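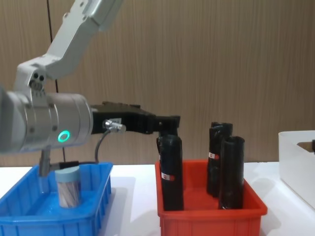
Slide 1: robot arm, gripper closed on a black cylinder, plastic bins on the table.

Lending software and logins: what staff need to know
Speaker notes, Adeel Butt
Staff induction, main lecture room, 10/11/2025

Slide 2. Who this is for
Say hello, give name and job. I look after software licences for the college. Most of the people in the room are new teaching staff or technicians. A few will have been here for years and been sent by their head of department.
Copying of books and journal articles is covered by the library in the next session. I am only talking about software, accounts and shared logins. If anyone asks about scanning chapters, send them to the library session.

Slide 3. What the college pays for
We hold licences for 85 titles. Each one has its own terms. Some are for the whole site, some for one department, some for a named person.
A site licence means any member of staff or enrolled student may use it on a college machine. Home use is a separate question and has to be checked for each title.
A named licence means one person. When that person leaves, the licence comes back to us. It does not pass to whoever takes over the desk.
Wait here while people look for their own department in the handout. Leave the slide up.

Slide 4. Porora
Porora is the drawing package. We have 300 seats. A seat is taken when someone opens the program and given back when they close it. Locking the screen does not give it back.
In May we ran out of seats during the final project weeks. Students were turned away from a program they needed for marked work. Please close it at the end of a class and ask students to do the same.
There is no copy for home use. The trial version on the maker's site is for people thinking of buying and may not be used for teaching.

Slide 5. Wanow
Wanow is the statistics package. Students can put it on their own computers for as long as they are enrolled. The key is on the intranet page, behind the login.
Do not paste the key into a handout, an email to a list, or the course page. Last year it was in the notes for a public open day and we had to have it changed. Every installed copy then had to be given the new key.

Slide 6. Shared logins
Main point of the talk. Go slowly.
One account, one person. This covers your college login and any account you are given for outside services.
If a visiting lecturer has no account, ask the help desk for a guest one. The form takes five minutes, and the account is normally ready the next working day. Do not log them in as you.
Anything done under your name is recorded under your name. That includes downloads.
Someone usually asks about workshop machines that stay logged in all day. Those have their own machine accounts with no email and no web access. Technicians can ask for more of these.

Slide 7. Zodell
Zodell is the video library. It was used 3430 times last year. Showing a film in class is fine. Recording it from the screen to keep is a breach of the terms, even if the film is going to be taken down. If you need a title kept for longer, write to me before the end of term.

Slide 8. Free and open software
Free to download does not always mean free for a college. Read the licence or send it to me. Pană is a good case: no charge for private use, a yearly fee for teaching. We don't hold it at present. Two departments have asked and I am waiting for a price.
Code written by students belongs to the students unless they have signed something else. Ask before you put it in next year's course pack.

Slide 9. If something has gone wrong
Tell us early. Email the licence desk with the name of the program, the machine and what happened. Leave the software where it is until we have replied.
A first mistake that is reported is normally dealt with by an email and a change of password. Repeated cases go to the head of department under section 5 of the computer use policy.

Slide 10. Questions
Keep ten minutes. Have the policy open in another tab.
Likely ones: fonts (yes, they have licences too), phone apps (same rules), old discs in cupboards (bring them to me, don't install them).
Collect the sign-in sheet before people go for coffee.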